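From the Break Room: the Black Appliance Question

The building newsletter goes to up to 2,000 inboxes, and the only part of it that anybody answers is this one. In October I wrote two paragraphs on the bicycle racks and received no replies. In the last issue I mentioned, in passing, that the break room on the third floor could use a tidy, and I now have a folder.

So, the counter. The black appliance with the yellow control panel has been the subject of most of the mail. Some of you want it moved to the other wall. Some of you want it moved to the other wing. One reader from Tristell wrote 307 words on the correct way to heat a cheese sandwich and attached a diagram, and I have to say the diagram was good.

What we did settle is the tabletop. For as long as Jokuline has had the third floor, the space next to the appliance has been treated as a kind of harbor, where mugs came in and did not leave. Munther Matar went through it with a cardboard box one evening and posted the rule on the cupboard door: the middle stays clear, and anything you need within reach goes to the sides. He did not say please. It has been followed more closely than any sign I ever put up with a please on it.
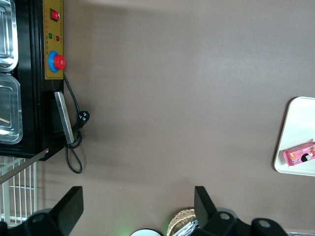 The counter under the new rule, with plenty of open table and the red switch within easy reach.

The clear stuff on top of the appliance is the next item of business. I have had two letters in favor of keeping containers and lids up there, on the grounds that you can find them, and one against, on the grounds that it is the top of an appliance. I am with the one. Plastic goes back in the drawer under the sink, lid with its own bottom if you can manage it. There are 32 lids in that drawer as I write and I would not care to guess how many of them fit anything.

A few smaller matters. Please use the handle when you open or close things, and leave the knob for people who know what they are doing with it. Wipe the table after you eat, including the far corner – crumbs travel. The sponge is for the counter, the brush is for dishes, and the thing behind the faucet is being thrown out.

The good news is that Cheema, on the ground floor, has offered us its spare toaster, and Brikulau has offered to take ours, so for one afternoon the elevator will be carrying toasters in both directions. The swap is set for 25th February, after lunch. If you have feelings about four slots versus two, send them to Munther, whose mailbox I am told has plenty of room.

Bicycle racks again next time.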